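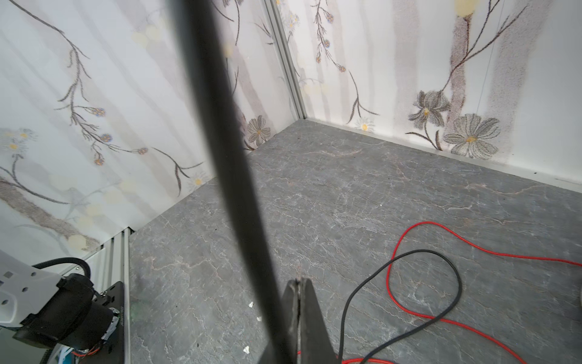 The Brondby Count

By the time I got to the lab, Zahira Liem had already eaten my yogurt and run 40 trials without me.

"You're late," she said. "Also, we have a result, and you're going to hate it."

I'd been at Trornholm for almost 5 months by then, which was long enough to know that when Zahira said I'd hate something, she meant I'd have to rewrite it. I put my coat on the back of the chair and pulled the log over. At the top she'd typed 22/02/2023 and under that, in capitals, CABLES AGAIN.

So, our method. We called it Wunderlich, after a street I used to live on, and the idea was pretty simple. Two arms share one little papered pen. Before either arm touches anything, each one guesses what the thing will do when it's nudged — will it roll, will it flop, will it drag something else along with it? Then they compare guesses. If the guesses match, one of them goes in. If they don't, one arm gives the object the tiniest poke it can manage, and both of them guess again. I'd spent a whole winter telling people the poke was the clever part. I had a slide about the poke!

"The poke does nothing," said Zahira.

"It does something."

"It does nothing on boxes, nothing on cups, nothing on anything stiff. I ran it with and without. Same success rate, only slower."

I scrolled. She was right (she'd highlighted it in pink, so I couldn't really miss it). Then I got down to the cable rows and stopped scrolling. Without the poke, the arms blew nearly every cable trial. With it they were getting most of them, and the failures were the gentle kind, where you just back off and try again.

"So it's a cable trick," I said. "I wrote 201 lines about general manipulation and what I've got is a cable trick."

"It's a good cable trick," she said, and pushed what was left of the yogurt toward me. There was only the lid.

I sulked for a bit. Then I asked what she'd put in next, and she turned the monitor so I could see. She'd gone and picked the meanest thing in the drawer, a pair of headphones with red cable wound around them in tight loops. Part stiff, part floppy, and all of it attached to itself. The far arm had come in from the left until its gripper was nearly on the headband. Our near one had its fingers out on either side.

"What do they think it'll do?" I asked.

"They disagree."

"By how much?"

"By a lot. One says it moves like a block. The other says it moves like string."

I pulled my chair in closer. Pilavden, the group that was paying for all this, wanted a yes or a no from us before the end of February, and I'd been planning to send them a big cheerful yes with my slide attached. Now I didn't know what I'd send. I kept looking at that gripper, waiting there with its plates beside the band — and I noticed I wasn't sulking anymore.

"Okay," I said. "Let it poke."
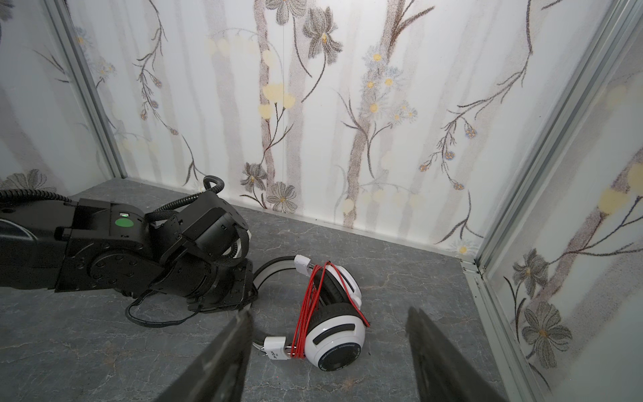
What We Sent to Pilavden

The letter took us two days and most of a bag of pretzels. Zahira wrote the first half, since she's the one who can say a number and then stop talking. I wrote the second half, and she cut it down to a paragraph.

We told them the poke was a waste of time on stiff things and worth every second on cables. We told them the headphones had gone badly on the first try and better on the ones after that, and that we didn't know yet which arm had been right about them. I wanted to say both. Zahira made me write "unclear."

Then we asked for 100 more trials, all tangled, and a second drawer to keep the junk in. They said yes to the drawer.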